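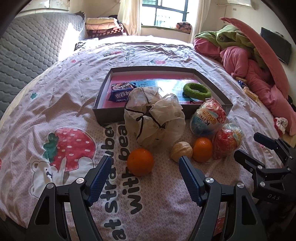
Left gripper with the dark blue ribbed pads on, opened wide, orange and walnut just ahead.

Hello Brian, and hello everyone,

Sorry to be slow, it has been a full week and I wanted to have the tool in my hands before answering.

Brian Mabula wrote on Thursday:
> We fitted the new pads on both grippers and now the left one
> closes a touch crooked. It holds the big orange nicely but the
> walnut squirts out sideways. Is it the pads or the linkage?
> Victor thinks we should send the whole thing back to Bredex.

Please don't send it back yet! Ours did exactly the same in July, and I had the parcel half packed before Usha talked me out of it. I would look at the silver screws in the linkage first, two on each side. If one side is done up tighter than the other, that finger lags a little, and you'd never notice on something as big and forgiving as an orange. A walnut is far less kind.

What I do now is slacken all of them, open and close the fingers by hand 22 times (Usha's number, don't ask me), then nip them up a bit at a time, swapping sides as I go. Then wiggle each pad with your thumb. If it rocks, take it off and wipe behind it, as a crumb of old glue is plenty to tip it.

After that, set the open position again before you run anything. I forgot once and spent a whole afternoon blaming the cable, poor thing.

Do let us know how it goes, and say hello to Victor. If you need spare screws I have a bag of 28 from Ovetach and can post you a few.

Warm wishes,
Tyyne Juntunen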